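How to Refresh an Old Dell Tower: Cleaning It Out, New Thermal Paste and Reseating the Memory

by Tamara Marchuk

I have a soft spot for old office towers. They're heavy, they're plain, and they come apart with hardly any swearing, so when my friend Hacer Ersoy told me hers had started freezing whenever she opened a big spreadsheet (1117 rows of seed orders, don't ask), I told her to hang on to it for one more weekend of my time. This is the routine I used, and it's the same one I use on pretty much every secondhand desktop. It isn't hard! Give yourself an evening if you've never done it.

Most of it works for any full-size desktop. I'm writing with Dell towers in mind, the kind with the blue plastic tabs inside, and if you have one of those you'll find it extra friendly. Blue means "you're allowed to touch this."

What you'll need

A Phillips screwdriver, medium size
A can of compressed air or a little electric blower
Thermal paste (I use the Nernine stuff in the small syringe)
Isopropyl alcohol, the strongest the drugstore has
Coffee filters or lint-free wipes
A soft, clean paintbrush
An anti-static wrist strap
A muffin tin for screws

I got my strap from Stindano and it cost less than lunch. If you don't have one, keep touching bare metal on the case as you go.

Step 1. Back up, shut down, unplug

Back up first. I know, I know. But drives in machines this age can quit for no reason other than being looked at. Then shut down properly, pull the power cord, and hold the power button in for a few seconds to drain what's left. Unplug the monitor, the keyboard, all of it.

Step 2. Lay it down and open it up

Put the tower on its side with the removable panel facing the ceiling. I want a surface that's flat and sturdy, with good light from above, and I want to be able to walk to at least two sides of it. Take the side panel off and park it somewhere you won't step on it (I have stepped on one, it made a noise like a gong).

Before you pull anything, spend a minute getting your bearings. The big green board is the motherboard. The long silver box with the black label full of tiny print is the power supply, and you never open that one up, ever. The graphics card is the black thing with the rounded shroud, and over by the rear edge are the blue latches for the expansion slots. Your hard drive has blue plastic on it too.

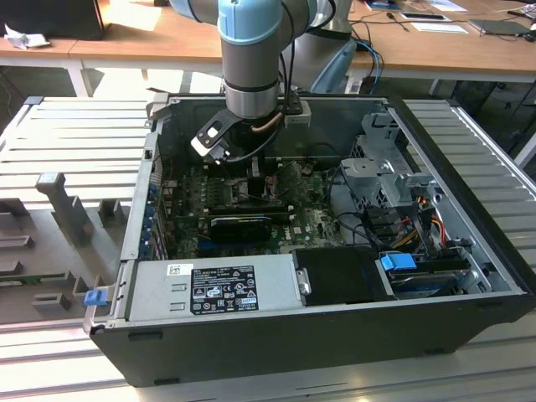 Step 3. Blow out the dust

Take the tower outside if you can carry it, or at least to the garage. Short bursts of air, can upright, and hold any fan blades still with a finger so they don't spin up. I go in this order: heatsink fins, graphics card, memory area, drive cage, and then the vents at the back. The paintbrush is for whatever sticks. Don't use a vacuum cleaner inside the case, it builds up static.

The drive cage has lots of little holes, and fluff loves to hide on the far side of them. Blow through from both directions.

While you're in there, gently press on the cable ends. The black SATA cables are the ones I find half out most often, especially on computers that have ridden in the back of a car.

Step 4. Take the heatsink off

Now the fun part. Run the computer for a few minutes first if the paste is really old - warm paste lets go much more easily - then repeat Step 1 and come back. Unplug the heatsink fan if yours has one. Loosen the screws a little at a time, going corner to corner, and don't take any of them all the way out until they're all loose.

If it won't lift, twist it gently back and forth. Do not yank. On some boards a good yank brings the processor up with it, still clamped in its socket a second earlier, and that's how pins get bent.

With the heatsink out of the way you get a clear view of the processor in its metal bracket, with the lever alongside. You don't need to open that lever at all for this job. Leave it shut and work on the top surface only.

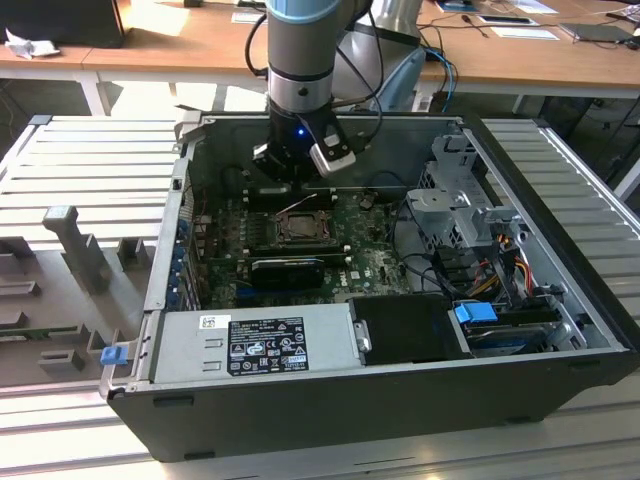

Heatsink off, processor showing in its socket. The graphics card can stay put for this.

Step 5. Clean off the old paste and put on the new

Dampen a coffee filter with alcohol and wipe from the outside of the processor toward the middle, so you aren't pushing gray goo over the edges. Swap to a fresh piece when it gets dirty. Do the bottom of the heatsink the same way. Keep going until a clean wipe comes away clean, then give both surfaces a couple of minutes to dry.

For the new paste, a blob the size of a small pea in the center is plenty. My brother-in-law spreads his with an old library card and his computers run fine as well, so do whichever makes you happy. Don't put the heatsink back just yet if your memory slots are close to it. It's much nicer to do the memory while you have the extra elbow room, so I hold off on the pea until Step 6 is done.

Step 6. Reseat the memory

Memory modules can work themselves loose over the years, and a slightly loose one gives you exactly the kind of random freezing Hacer was complaining about. Look for the row of long parallel slots near the processor. Push the latches outward, and each module will pop up a little. Lift it straight out by its edges.

Give the gold contacts a wipe with alcohol and let them dry. A quick puff of air into each slot, and you're ready to go back in. Match up the notch, because there is only one right way around, and press down firmly on both ends until the latches snap in. It takes more force than you'd think!

If you have modules of different sizes, take a picture first or put a bit of tape on each. Pairs usually want to go in matching slots, and the manual or the sticker inside the side panel will tell you which.

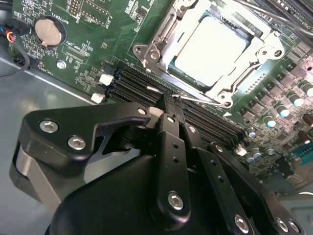
The memory slots sit just below the processor socket, white latches at one end.

Step 7. Put it all back

Paste on, heatsink straight down, screws in a little at a time, corner to corner again. Plug the fan back in. I'll say it twice: plug the fan back in. Then run your eye over the power wires and make sure the yellow, red and black bundle isn't leaning into anything that spins.

I leave the side panel off for the first start. Hands out, power on, look for the fans turning. If it beeps at you and won't start, it's nearly always a memory module that didn't go all the way down, so power off, unplug and press again.

Step 8. Check the temperature

I use a little free program called Flika for this, but any temperature monitor will do. Hacer's was hitting 79 degrees Celsius with just the spreadsheet and a browser open before I started, and afterward it stayed well under that all evening. No freezes since, and that was back in July.

A few odds and ends

Leave the paste alone once it's done. I redo mine every few years, and a tube keeps a long time with the cap on.

If the clock resets every time you unplug the tower, swap the coin battery while you're in there. It's a cheap little thing.

Next up on my table is a Šindelář mini tower with a rattle in it, and I'll post that one once I find out what's loose.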